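Aprendizaje por demostración
Apuntes del tema 2 (segunda parte)
Prof. Nuno Rebelo

2.3 Captura con pinza manual

En la teleoperación, el operador mueve el brazo a distancia y se registran directamente las consignas articulares. Con la pinza manual no hay brazo: se graba vídeo desde la propia herramienta y la trayectoria del efector se estima a posteriori. La apertura de las mordazas se guarda como canal aparte.

Tarea de prácticas: colgar y descolgar una prenda de un perchero de pie. El objeto deformable obliga a demostrar varias aproximaciones al gancho. Cada grupo entregará 12 demostraciones válidas. 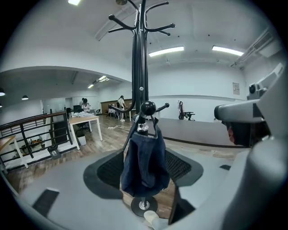 El episodio empieza con la pinza abierta y termina cuando la mano se ha retirado del gancho. Se descartan los episodios con pérdida de seguimiento. El conjunto Trorklow contiene 1.128 episodios, de los que 413 se reservan para validación.

Lectura: Mercado, notas sobre calibración, apartado 2.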